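**Ticket 200 — Orora booking calendar not sending confirmation emails**

Status: open, waiting on vendor
Reported by: front desk, Listetti
Handled by: Maya Sleiman

Guests who book through the website get the "thank you" screen but no email. Bookings made by phone and typed in at the desk do send one. The front desk noticed when a couple called to ask if their room had gone through. It had.

Checked so far:

- Mail settings in Orora match the sheet from August. Nothing changed there.
- Test booking from my own address, website form. No email, nothing in spam.
- Same booking entered at the desk. Email came in under 5 minutes.
- Outgoing log shows the web bookings as "queued" and they never leave that state.

Restarted the mail service from the admin page. The queue stayed as it was. Cleared one test item by hand and resent it, and that one went out, so the mail account and password are fine. The trouble is with whatever picks up the queue for web bookings.

Nirard hosts the site. Their panel has a scheduled job called "send pending" that should run every 4 minutes. Last run is blank. I turned it off and on again and the field is still blank.
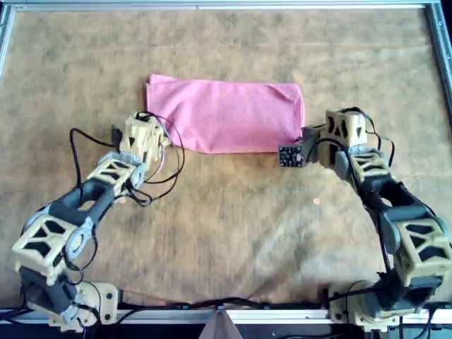

*Page last changed: 23 February 2019*

Opened a case with Nirard and attached the log. First reply asked me to clear the browser cache, which I did, with no change. Second reply says the job was left out when they moved us to the new server, and that someone on their side has to add it back. No time given.

Until then:

1. Open Bookings, then Queue, at the start and end of each shift.
2. Tick everything marked "queued" and press Resend. Do not press Resend All — it also picks up canceled stays.
3. If more than 45 are waiting, send them in two batches. The page times out on long lists.

The Chu card reader is not part of this. Deposits are going through and the receipts print as usual. Please put reader problems in a separate ticket.

Still to do: ask Nirard if the nightly backup job was moved over, and run another web test once "send pending" shows a time. Leave this ticket open until both are done.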